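Setting Up and Tidying a Shared Charging Point
Okelard Residence Services, Resident Guides

This guide explains how to set up a small charging point on a counter, desk or side table and how to keep its cables in order. It applies to all furnished units in the Nikwood and Kinusau buildings. Residents who share a unit should agree on one charging point for each common room before they begin.

What you will need

One power strip in good condition
The plug adapters and charging cables in regular use
Reusable fabric ties
A soft, dry cloth
Small labels and a pen

Step 1. Clear and inspect

Switch off the power strip and unplug it from the wall. Remove every adapter and cable from it and lay them out on the surface where they can be seen. Check each cable along its full length for cuts, flattened sections and exposed wire. Check each plug for bent prongs or scorch marks. Damaged items must not be returned to use. They may be left at the front desk in the electrical recycling bin, which is emptied at 17:00. 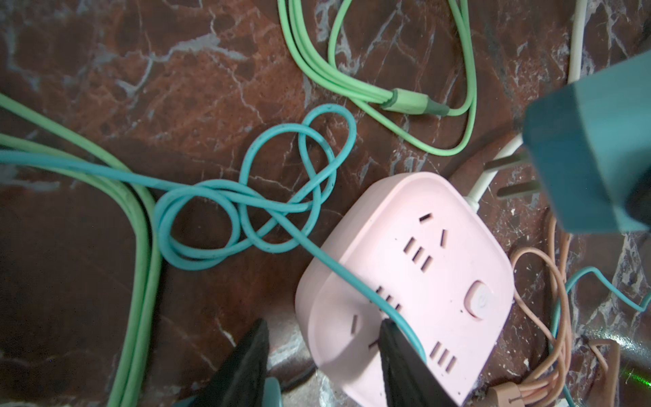

Sorting is easier when the cables are separated by thickness and by color. Place charging cables in one group and power cords in another, then match each to the device it serves. Colored cables simplify this step considerably: a teal cable that has knotted itself into several coils can still be told apart from the light-green one beside it, and each can be followed to its end without pulling. Loosen a knot from the middle, opening the largest coil first. Pulling on the ends tightens the knot and strains the wire inside.

Step 2. Choose the position

Set the strip on a firm, level surface, away from sinks, cooktops and windows that are left open. Stone counters are suitable provided they are dry. Wipe the counter and the strip with the cloth before going further. Do not place the strip under a rug, behind a cushion or inside a closed drawer. The power button should face the person using it and should not be covered by a cable.

Step 3. Check the load

Add together the wattage printed on the adapters to be used. For a shared charging point, Okelard Residence Services sets a limit of 450 watts, even when the strip is rated for more. Kettles, heaters, irons and hair dryers are not permitted on a charging point at any time. One power strip must never be plugged into another.

Step 4. Reconnect the adapters

Begin with the largest adapter. Place it where it will block the fewest sockets, and press it in until it sits flat. Connect the charging cables next, one at a time. 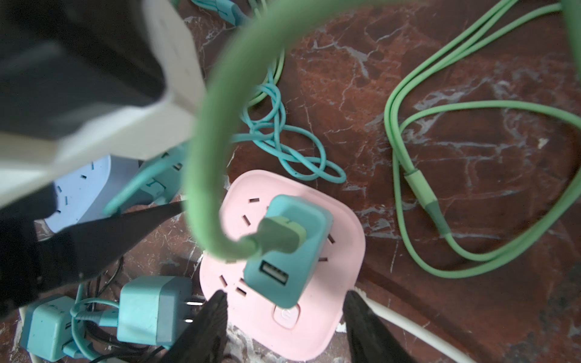
Block-shaped adapters need some thought, particularly on a compact strip. The usual solution is to keep them toward one side. A teal adapter fitted at the upper part of a square pink strip, for example, leaves the power button near the lower edge within easy reach. Let the cable leave its connector in a wide curve, as the thick light green one does, and avoid folding it sharply at the plug. Once the curve is set, gather only the remaining length.

Step 5. Coil and label

Wind spare cable into loose loops about the width of a hand and close each coil with a fabric tie. Do not use wire ties or rubber bands. Attach a label near the plug end giving the name of the device or of the resident. Cables that are not needed every week should be stored in a drawer.

Step 6. Switch on

Plug the strip into the wall, then press the power button. After 19 minutes of normal use, touch the side of each adapter. Slight warmth is acceptable. If an adapter is too hot to hold, switch off the strip, unplug it and report the matter.

Assistance

Replacement ties and labels are available from Roxana Sârbu at the Nikwood front desk and from Gergely Halász at Kinusau. Faults should be reported to the maintenance office, extension 3888, with the unit number and the position of the wall outlet.

Guide prepared by Nkechi Okeke, Resident Services. Revised July.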